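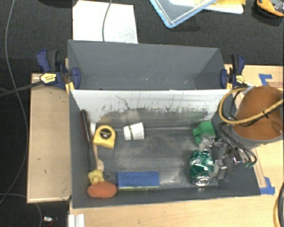 A tape measure, a paper cup and a small plush toy among items in a gray bin.

KIMER - The town's swap shed is going to stay open through the winter after all, the council decided in a short meeting last night, but hours are getting cut and the drop-off rules are changing. Again.

The shed, behind the old Vondex warehouse on Dalen Road, was supposed to shut at the end of October. Money was the problem. Heating alone came to $2901 last winter and the town had nothing set aside for a second one.

What changed: a grant from Zestance, the flooring company out by the highway, which will pay the heating bill through March. The council voted to take the money with hardly any discussion. The item was ninth on the agenda and took less time than the parking one before it.

New hours start in November. The shed opens at 10 a.m. and closes at 2 p.m., three days a week. Evening hours are gone until spring. Several residents at the meeting were not happy about that, saying people with day jobs will be shut out except on the weekend. The council said it would look at one late opening a month. No promise on when.

The shed works on a simple basis. Bring what you don't want, take what you can use, no money changes hands. Town records show 361 households signed up for a free shed card in the past year, up from 290 the year before. You need the card to take things home but not to drop off.

Drop-offs is where most of the changes are. Starting in November there will be a limit of two boxes per visit. Small stuff (hand tools, toys, kitchen things, desk supplies) has to go in the sorting bins by the door and not straight on the shelves. Furniture will be by appointment only, call the town office. Nothing left outside overnight. The town says it spent too much of the summer hauling rained-on couches to the transfer station, at $80 a load.

Still not accepted: mattresses, car seats, paint, propane tanks, tube TVs, anything with a gas engine. Bike helmets are now on the list too. Electric heaters were banned last year and stay banned. Books are fine but not encyclopedias.

One speaker asked if the shed could take winter coats, which it stopped doing in February after a moth problem. The council said yes, as long as coats come washed and in a sealed bag. A coat rack will go up along the back wall next to the book shelves. Boots too, pairs only.

There was a longer back and forth over dealers. Some card holders say the same few people show up right at opening, clear out the good tools and sell them online by lunch. The council considered a cap of five items per visit and then dropped it, after the town office pointed out that a box of drinking glasses would put somebody over. Instead there will be a sign asking people to take only what they plan to use. A motion to charge a small yearly fee for cards failed. A motion to charge out-of-town residents was tabled untill January, when the town office is due to report on how many cards go to addresses outside Kimer.

Parking is changing a little. The gravel strip along Dalen Road will be for unloading only, ten minutes. Everybody else uses the lot on the warehouse side. The warehouse owner has agreed to that through the spring, and the town will plow it. Plowing was the other cost that nearly sunk the winter plan, and it's coming out of the regular road budget.

The repair table, a popular thing over the summer, will not run in the cold months. There isn't room for it once the coats come in. Sewing machine nights are moving to the library, dates to be posted there. Anyone who left a lamp or a toaster at the repair table and hasn't been back has until the end of October to get it, after that it goes on the shelf with everything else.

Existing cards stay good, no need to renew. New ones can be picked up at the town office with a piece of mail showing your address. The office is open until 4 p.m. and closed over lunch.

Also at the meeting: the council approved new gutters for the fire station, put off the leaf pickup schedule to the next agenda, and heard a complaint on the streetlight at Dalen and Mill, which has been out since August. The town says the part is on order.

The next meeting is in November at 7 p.m. in the upstairs hall, use the side door.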